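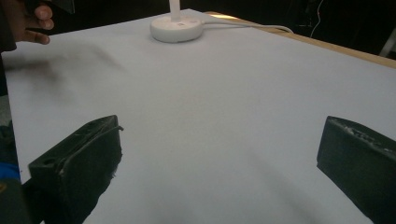

Figure 1. The pale work surface, with faint gray smudges toward the upper left.

Does "Smudge-Proof" Mean Anything? A Small Test of Pencil Marks and Fixing Sprays
Divya Mathew
Materials and Making, second-year project

1. Why I picked this

Every art supply shop near campus sells a spray that promises to stop pencil and charcoal from rubbing off. The cans cost more than a week of lunches. Students in the drawing studio swear by them, but when I asked which brand was best, I got a different answer from each person and no evidence from any of them. One told me hairspray was just as good. I wanted to know if any of this held up.

2. What I tested

I used two art sprays, Clisine and Ambrosio, and one cheap hairspray from the drugstore. A fourth set of samples got no spray at all. The paper was all from one pad. I cut 48 cards and shaded a patch on each with the same soft pencil, trying to press evenly. I don't fully trust my own hand on this point, and neither should the reader.

Each treatment got 12 cards. I sprayed them by the open window on a Sunday and left them overnight under a box lid. The next day I put a folded cotton cloth under a 200 gram weight and pulled it across each patch five times. Reynaldo Maglaya, who shares my bench, then scored the smear from 0 (clean) to 5 (a mess) without knowing which card was which. He did know I was hoping to catch the expensive cans out, so he was not perfectly neutral either.

3. Results

Of the 48 cards, 39 gave a result we could use. The other nine were thrown out because the cloth had bunched up and dragged to one side. Six of those were hairspray cards. I can't say if that is chance or if the sticky surface grabbed the cloth.

The unsprayed cards smeared worst, as anyone would expect. Both art sprays did better than nothing. Between Clisine and Ambrosio I found no difference I would defend in front of a class. The hairspray cards that survived scored close to the art sprays, but there were only six of them, and they felt tacky to the touch.

4. What the labels claim

One can says its coating "withstands 2,000 rubs." It doesn't say what did the rubbing, how hard, or on what paper. I wrote to the address on the can in August and have had no reply. Without those details the number tells a buyer nothing. My own five pulls are a much weaker test, but at least someone could repeat them.

5. Problems with this report

The smear scores are one person's opinion. A scanner and a gray scale would have been better, and the one in the Kollatau building was booked whenever I had samples ready. I tested fresh cards only, so I know nothing about yellowing, which several classmates say is the real trouble with hairspray. They may be right. I would want to see cards that had sat in daylight for a year before repeating it.

I also only used one pencil. Charcoal is looser and might separate the sprays more clearly. Reynaldo has kept the leftover paper and plans to try that next term with a heavier weight.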